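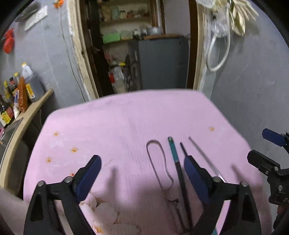 Most people I know own too many single-purpose tools and then complain that the good ones are never where they left them. I was one of them until September, when I moved into a smaller apartment in Namholm and had to fit my workroom into a closet. Before I moved I emptied every drawer and made myself say out loud what each item was for. A long, thin thing is the hardest to judge. Lay a few of them side by side on a pink tablecloth, a bent loop of silver wire next to a teal and black stick, and they all look as if they must be good for something. That look is how they survive every cleanout.

My rule now is dull. If I can't name the last job I used a tool for, it goes in a bag, and the bag goes to the swap shelf at Sterkaveo on the 2nd floor. I have taken 61 items there. I have gone back for two of them, and both were still on the shelf.

King-fai Wei, who taught me to do small repairs, disagrees with me on this. He says a tool you use once in 6 years has paid for its space if it saves the job that day. He has a garage. I think that explains most of our argument — storage feels free to the people who have it.

What bothers me more is how these things are sold. A starter kit comes with far more pieces than a beginner can use, and the price makes it silly to buy the one you came for. Stores should sell singles again. Ho, the shop on my old street, did it for years out of open trays, and you could hold a thing before paying for it. I would pay more per piece to have that back, and I would still spend less in a year than I did on kits.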